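Pindora Business Deposit Terminal, Model 345

Commercial Services > Cash Handling > Deposit Equipment

The Pindora 345 is a countertop deposit terminal for business customers who take in cash and checks during the day and want them credited before the next branch visit. It is supplied, installed and serviced under the Greltinside merchant agreement. A Greltinside business checking account is required. 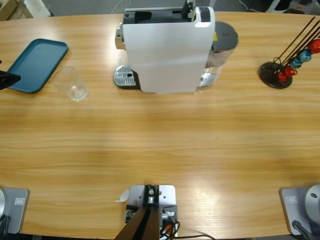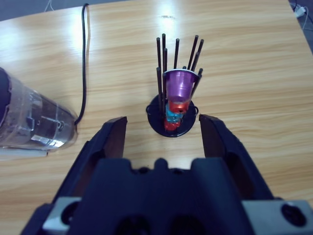

The terminal accepts mixed bills in a single feed, validates each note, and stores it in a sealed internal cassette. Checks are scanned on both sides through a separate slot. At the close of each session the unit sends a totals file to the bank over an encrypted connection. Provisional credit is posted to the linked account the same evening if the file is received before 7:00 p.m. local time. Files received after that hour post with the next business day's work.

Specifications

Bill cassette: one, sealed, removable by carrier only
Check slot: single feed, front and back imaging
Encryption: RSA 3072-bit key exchange, keys renewed at each service visit
Network: wired Ethernet; cellular backup module optional
User profiles: unlimited operators, 2 supervisors
Power: standard grounded outlet, surge protector included
Printer: thermal, receipt and end-of-day summary
Display: touch screen, English and Spanish

What is included

Terminal with anchor plate, surge protector, power and network cables, two supervisor key cards, a starter supply of receipt paper, and the printed operator guide. Operator cards are ordered separately through the commercial services desk. Receipt paper can be bought from any office supplier; the width is given on the inside of the printer door.

Placement

The unit must be bolted to a fixed counter or to the optional Mullell pedestal. It should stand out of direct sunlight and out of public view, with enough clearance at the rear for the carrier to open the cassette door fully. Do not place the terminal on a shared extension cord. The installer will check the network drop and the anchor points on the first visit and will not leave the unit in service if either is unsuitable.

Cassette pickup

Pickups are made by Asadi, the armored carrier contracted for this program. The standard schedule is one pickup a week. A second weekly pickup can be added at any time and takes around two weeks to come into effect. The terminal displays a notice when the cassette reaches its warning level and stops accepting bills when it is full. Check deposits continue to work while the cassette is full.

Counts are verified at the carrier's vault. If the verified count differs from the terminal total, the account is adjusted and a notice is posted in online banking, with the session number and operator ID.

Limits and exclusions

The terminal does not accept coin, foreign currency, money orders or savings bonds. Torn or taped bills are returned to the operator through the front tray and should be taken to a branch. Checks drawn on foreign banks must also be deposited at a branch. Daily deposit limits are set in the merchant agreement and can be reviewed on request.

Pricing

The terminal is leased, with a monthly fee covering equipment, software updates, and the standard pickup. Additional pickups, the pedestal, and the cellular module are billed as separate lines on the account analysis statement. The fee schedule is revised each March. Customers who close the lease early are charged for removal and for any months remaining in the first term.

Ordering

Requests are handled by Ileana Dinu in Commercial Services. Please have the business account number, the installation address, and an estimate of average weekly cash volume ready. A site survey form will be sent by secure message and must be returned before an installation date is assigned.

Related items: Mullell pedestal, cellular backup module, operator card pack, tamper-evident deposit bags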